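Home & Office Help > Cables and Power > Question

How do I tame the cords under a big shared table?

Posted by I-hsuan Chiu

Hi all! I share a workroom with a few friends, and we finally bought one big table so we could quit fighting over desks. I love the table. I hate what's going on under it. We have lamps, chargers, two monitors, a label printer and a glue gun that somebody always leaves on (I know who), and every one of those cords ends up on the floor where our feet go. I've kicked the printer plug out 8 times since August, twice in the middle of a job.

I bought a Girkard tray, the kind that clamps to the back edge, and it sags. Is there a way to do this without drilling into the tabletop? It wasn't cheap, and one of my friends would cry. We also move the table a couple of times a year, so I can't tape everything down for good.

3 answers

Answer 1 (marked helpful)

Oh boy, I've been through this one. My shop is two rooms over a bakery and we had the same mess for years. Some photos first, then what I'd do.

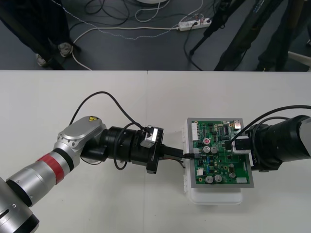
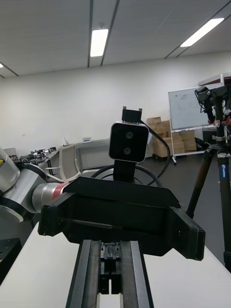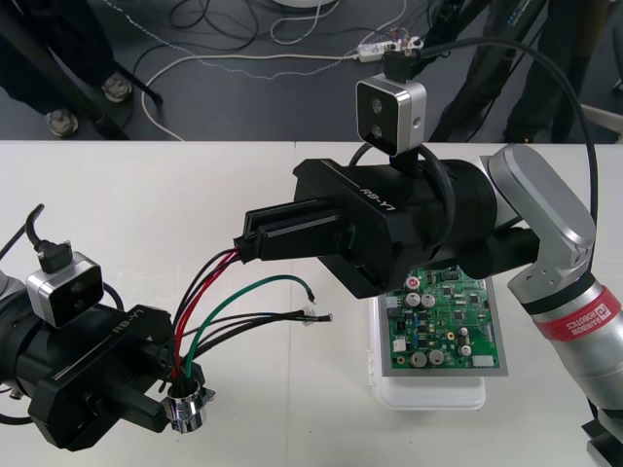
Start with the power, and leave the trays for later. I spent a whole weekend buying clips before it dawned on me that my real trouble was where the strip sat. If your setup is like the first photo, with a power strip and cables on the floor in the same area as people's legs, no clip in the world is going to save you. Get the strip up off the floor. I hung mine on a table leg with two wide hook-and-loop straps, no holes at all, and it's been there through 7 moves (we rearrange a lot, don't ask). Then run one cord, only one, from the strip to the wall, and take it along the side where people don't sit.

After that, unplug the whole lot and plug things back in one by one, with a bit of masking tape on each plug saying what it is. You'll find at least one charger for a phone you don't own anymore. I found three!

About the sagging tray: those clamp-on ones are fine for light stuff but the power bricks kill them. I keep the bricks in a fabric sling from Hikov that ties to two legs. It's ugly and I don't care. Leave some slack at every plug too, or the next time you bump the table you'll be right back where you started. And please put the glue gun on its own switch.

Answer 2

get a rug

OK, longer version, since the site says my answer is too short. We put a low rug over the one cord that crosses the room and stopped tripping on it. Looks nice too. Ours is a Fanden in gray.

Comment on Answer 2: Please don't do this! A cord under a rug can overheat and you won't see it if it gets worn. Buy a proper floor cord cover, the rubber kind with the sloped sides.

Answer 3

I agree with the first answer, mostly. I'd skip hook-and-loop if your table legs are round, because mine slid down a little every week until the strip was on the floor again. I switched to a Kan bracket that squeezes the leg with a thumbscrew. Also measure your cord before you buy anything, going down the leg and along the wall. I came up short and had to go back to the store in the rain.

Reply from I-hsuan Chiu, February 16, 2002

Thanks everybody! Strip is up on the leg (square legs, phew) and the tape labels are on. Still looking for a sling. No rug.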